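Start with the simulator

Robel Tekleab plans equipment for Brida, a small firm that fits out cabinet shops. In July he had money for one arm and no idea which gripper to put on it, so he bought software first. A license for Hollia cost $1,418. The gripper he had been leaning toward was $2,473, with a lead time of 35 days.

He spent the wait running drawer tests on screen. Knobs came first, then flat fronts and handles. Two of the fingers on his list were too short for the job, and he dropped them before anyone had signed a purchase order.

Tekleab now puts simulation on its own line in the budget, ahead of mounting plates and cables. He also keeps $246 back for spare fingertips. His advice to other small shops is to price the training hours too, as they come out of the same pot.
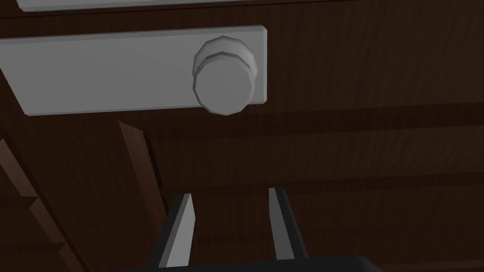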